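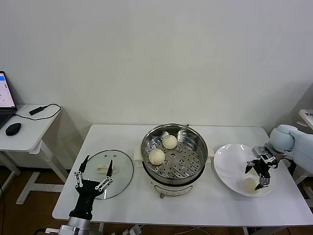

Reheating buns in an electric steamer: notes after two months

I bought the steamer in July, mostly for buns, and have used it most mornings since. These are the settings and habits I have ended up with. The earlier post on dough is still up and I have nothing to add to it, except that the second proof can be shorter in warm weather than I wrote there.

Water

The base on mine takes 300 ml for a normal run. I measure it in a jug, cold, from the tap. The fill line inside the base is hard to read under kitchen lighting and I stopped relying on it after a week. With 300 ml there is always a little left over at the end, and I pour that out once the base has cooled. Leaving it in overnight gives you a ring of scale that takes vinegar to shift. The water here is hard. If yours is soft you can probably skip the vinegar for months at a time.

Do not fill higher than you need. A fuller base takes longer to come to the boil, and at a hard boil the water reaches the basket floor and spits through the holes. The underside of the bun then turns to paste.

Placement

Two buns at a time is my usual load. They go in with a gap between them, bearing in mind that a bun swells while it heats. Buns that touch will fuse at the side and tear when you lift them out, and the skin comes away with the tear.

I steam directly on the perforated metal for reheating and use paper squares only for raw dough. A cooked bun already has a skin on the bottom and lifts off without much trouble if you wait a minute. Raw dough goes straight down into the holes. I tried a light wipe of oil on the metal, on the advice of Vendula Trnka, who makes far more of these than I do. It works for the first batch and less well for the second. She reapplies between batches. I went back to paper.

A cloth liner is the traditional choice and I have no objection to it, but it needs boiling afterward and I don't want another thing to boil.

Times

From the fridge: 8 minutes after steam is visible.
From the freezer: 14 minutes after steam is visible, no thawing.
Raw, proofed, plain: 12 minutes, then heat off and lid closed for 3.
Raw, proofed, filled: 15 minutes, same rest.

All of these are counted from visible steam. The dial on the front counts from when you turn it, so I set it a few minutes over and use a separate timer. Eusebio Puma left a comment on the last post saying his frozen buns were still cold in the center at 10 minutes, and that matches what I found. Go to 14.

The lid

Glass lids drip. The drops collect on the inside and fall when the lid is moved, and a drop landing on a bun leaves a gray, wrinkled spot that does not recover. Lift the lid straight up a short distance, move it sideways without tilting it over the food, and then set it down. Tilt it toward yourself and you get the steam in the face as well.

I put mine flat on the table next to the steamer, handle up. It leaves a wet circle, which wipes off. Standing it on edge against the wall seemed sensible until it slid.

Getting them out

Have the plate beside the steamer before you start. A large flat one is better than a bowl, again because of touching. I use tongs with silicone tips and grip low on the sides, with very little pressure. Steel tongs leave dents. Chopsticks are fine if you are better with them than I am.

The side handles stay cool enough to hold for the first few minutes of a run. By the end of a long one I use a towel.

Cleaning

The basket gets rinsed while still warm. Starch sets in the slots once it dries, and after that it needs a bottle brush. The base is wiped, never submerged. Once a month I run it with 120 ml of white vinegar made up to the usual volume with water, let it stand for 60 minutes with the power off, and rinse twice.

Open items

I have not tested two tiers. Ettore Melis says the upper tier needs a further 2 minutes in his, a different model. I also want to try sweet potato cut into thick rounds, and to find out whether leftover rice can go in a shallow dish without turning wet on top. The freezer currently holds one bag of plain and one bag of red bean, so it will be a while before I get to the rice.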